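Raden überarbeitet Uhrwerk Brarasura: neue Hemmung, 59 Stunden Gangreserve

Manufaktur stellt Kaliber der zweiten Generation vor - Auslieferung der ersten Gehäuse ab Februar

Die Uhrenmanufaktur Raden hat am Dienstag die zweite Generation ihres Handaufzugskalibers Brarasura vorgestellt. Das Werk ersetzt die bisherige Ausführung in allen Dreizeigermodellen des Hauses. Die Gangreserve beträgt nach Werksangaben 59 Stunden, die Frequenz bleibt bei 4 Hertz. Äußerlich unterscheidet sich das Kaliber vor allem durch eine geänderte Brückenanordnung: Die Dreiviertelplatine entfällt, Federhaus und Räderwerk liegen nun unter getrennten Brücken.

Technisch betrifft die Überarbeitung in erster Linie die Hemmung. Anker und Ankerrad werden aus einer Nickel-Phosphor-Legierung galvanisch abgeschieden und anschließend vergoldet. Die Unruh ist frei schwingend ausgeführt und wird über vier Masseschrauben reguliert, ein Rücker ist nicht mehr vorhanden. Die Spirale mit aufgebogener Endkurve stammt weiterhin vom Zulieferer Domamura, der die Fertigung für Raden auf einer eigenen Linie zusammengefasst hat.

"Die alte Konstruktion ließ sich im Service nur mit hohem Aufwand nachstellen", sagte Begoñe Vidal, Leiterin der Werkekonstruktion. Bei der getrennten Brückenbauweise könne das Federhaus ausgebaut werden, ohne das Räderwerk zu öffnen. Die Zahl der Schraubentypen wurde dabei verringert, Zapfenlager und Steine sind zwischen beiden Generationen nicht austauschbar.
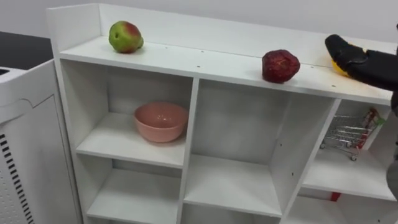
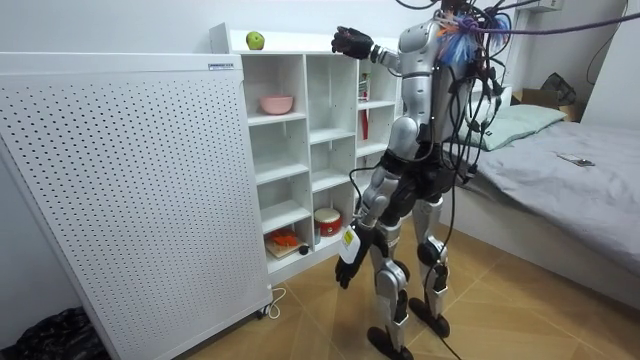
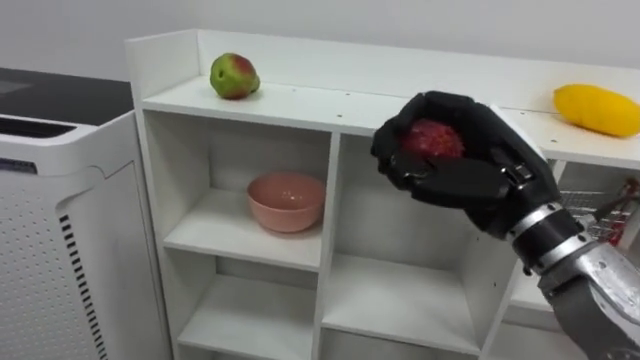
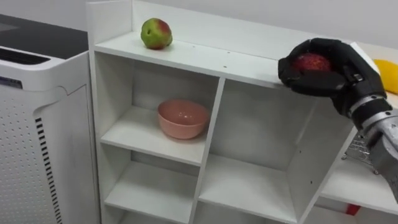 Das Kaliber wird in drei Ausführungen gefertigt. Die Grundversion erhält gekörnte Oberflächen und gerade angelierte Kanten. In der mittleren Stufe kommen Streifenschliff und polierte Senkungen hinzu. Die oberste Stufe mit von Hand gravierter Unruhbrücke bleibt den Goldgehäusen vorbehalten. Verantwortlich für die Gravur ist Angelica Manalo, die bereits die Brücken der ersten Generation gestaltet hat. Das Rankenmotiv wurde beibehalten, verläuft aber wegen der schmaleren Brücke nun einreihig.

Eingeführt wird das Werk mit dem Modell Sepp, dessen Gehäuse ebenfalls überarbeitet wurde. Die Bandanstöße sind nicht mehr angelötet, sondern aus dem Vollen gefräst. Die Lünette fällt flacher aus, der Gehäuseboden ist sechsfach verschraubt und mit Saphirglas versehen. Zur Wahl stehen Edelstahl, Roségold und Platin. Das Zifferblatt der Stahlversion besteht aus weißem Grand-feu-Email auf einem Kupferträger und wird in fünf Bränden aufgebaut. Bei den Edelmetallversionen setzt Raden auf guillochiertes Silber mit aufgesetzten Indizes.

Die Emailblätter entstehen im eigenen Haus unter der Leitung von Mercy Mrema. Zur Ausschussquote machte die Manufaktur keine Angaben. Mrema verwies auf die Stärke des Trägers, die gegenüber dem Vorgänger reduziert werden musste, um die Bauhöhe der Uhr nicht zu vergrößern. Dünnere Träger verziehen sich beim Abkühlen leichter, weshalb auf der Rückseite ein Gegenemail aufgetragen wird.

Von der Platinversion werden 705 Stück gebaut, fortlaufend nummeriert auf dem Gehäuseboden. Stahl und Roségold sind nicht limitiert. Die erste Generation des Kalibers wurde nach Angaben des Unternehmens in 2.591 Exemplaren gefertigt, die Produktion ist abgeschlossen. Ersatzteile sollen weiter vorgehalten werden. Eine Umrüstung älterer Uhren auf das neue Werk ist nicht vorgesehen, da Werkhalterung und Position der Aufzugswelle abweichen.

Preise nannte Raden zunächst nur den Konzessionären. Vertriebsleiter Niall Forsyth bestätigte, dass die Stahlversion über dem Niveau des Vorgängers liegen wird, und begründete dies mit dem Emailblatt. Die Goldpreisentwicklung werde bei den übrigen Versionen quartalsweise berücksichtigt. Bestellungen nimmt der Fachhandel ab sofort entgegen, die Auslieferung beginnt im Februar mit der Stahlversion. Roségold folgt im Frühsommer, für Platin liegt noch kein Termin vor.

Parallel dazu ändert die Manufaktur die Regulierung. Jedes Werk wird künftig in sechs Lagen und bei drei Temperaturen geprüft, zunächst ohne und danach mit Gehäuse. Das Gangprotokoll liegt der Uhr in Papierform bei. Ein externes Chronometerzertifikat strebt Raden nicht an. Aitana Bustamante, die die Endkontrolle leitet, bezeichnete die internen Toleranzen als enger als bisher, ohne Werte zu nennen. Die Serviceempfehlung wurde von fünf auf sieben Jahre angehoben - sie gilt ausschließlich für Uhren mit dem neuen Kaliber.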